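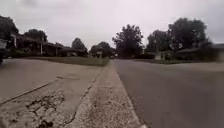
*Gray sky over the curb, looking up the street*

## Keeping good paper good: storing, cutting and folding at home

I've been making cards and little hand-sewn notebooks at my kitchen table for a long time now, and the question I get more than any other is how to stop nice paper from going wavy, yellow or dog-eared before you've had a chance to use it. So I've gathered up everything I do, including a few things I learned by ruining an entire pack of cream cardstock one December (it was a Trudgate laid finish, and I still think of it fondly).

### Store it flat, and leave it wrapped

If your paper came in a wrapper, keep it in the wrapper. I know it's tempting to take everything out and admire the colors, and I do it too, but slide the sheets back in when you're done and fold the end over. Shelves are better than drawers if you have the choice, since drawers get yanked and the corners suffer for it. Large sheets that won't fit on a shelf can go under the bed between two pieces of stiff cardboard, tied with cotton tape. Please don't use rubber bands - they bite into the edges and leave a mark you can't press out.

Paper likes the same sort of air we do. I keep a cheap humidity gauge in the closet with mine and feel comfortable anywhere between 48 and 55 percent. Basements and attics are hard on it, and so is the cabinet over the stove, which is where I kept mine for years.

### Find the grain before you cut anything

Every machine-made sheet has a grain, meaning the direction most of the fibers lie, and it wants to fold along that line. Bend the sheet over gently in one direction without creasing it and feel how much it pushes back, then turn it and try the other way. The easier bend runs with the grain. On the back of the top sheet I pencil a small arrow, and then I don't have to test the pack again.

For notebooks, the grain should run parallel to the spine. If it runs the other way, the pages stand up stiffly and the whole book has a sort of sulky look when you lay it open.

### Cutting

- Change the blade sooner than you think you need to. A dull blade drags and leaves fuzz, especially on cotton papers.
- Use a metal ruler with cork on the back. The plain ones skate.
- Make several light passes. Thick board may take five or six, and that's fine.
- Stand up. You can press straight down on the ruler, and your cuts will be straighter for it.
- Cut one spare of everything.

My friend Hiba Issa cuts all her envelope liners from a template made out of an old cereal box, and I've copied her ever since. Trace it lightly on the wrong side and you won't need to erase.

### Scoring and folding

Anything heavier than ordinary printer paper should be scored first. A bone folder is lovely, but an empty ballpoint pen or the back of a butter knife will get you there too. Run it along the ruler, fold so that the little ridge ends up on the inside, and then press the fold down through a scrap of tracing paper. Without the scrap, dark papers will come up shiny along the crease, and there's no getting rid of it.

### Flattening a curled sheet

Rolling it backward works on thin paper and cracks the thick stuff. I lay the sheet between two clean blotters, put a cutting board on top and pile on the heaviest cookbooks in the house. Leave it overnight. If it's still curling in the morning, mist one blotter very lightly - the blotter, never the sheet - and give it another 20 hours or so under the books.

### What to do with scraps

I sort mine by size and don't bother with color. Strips go in a jar for bookmarks and tags, anything bigger than my palm goes in a folder for gift cards, and the tiny bits get torn up for the compost if they aren't coated or printed with foil.

### A note on glue

Glue stick for thin paper, white craft glue brushed on thinly for board, and double-sided tape wherever moisture would make things ripple. Put a sheet of waxed paper inside the cover while it dries. I forgot that step on a guest book for Adelmo Tedesco and had to make him a new one from the boards up, which he was very gracious about.

*Last updated February 2021, with the part about blotters rewritten.*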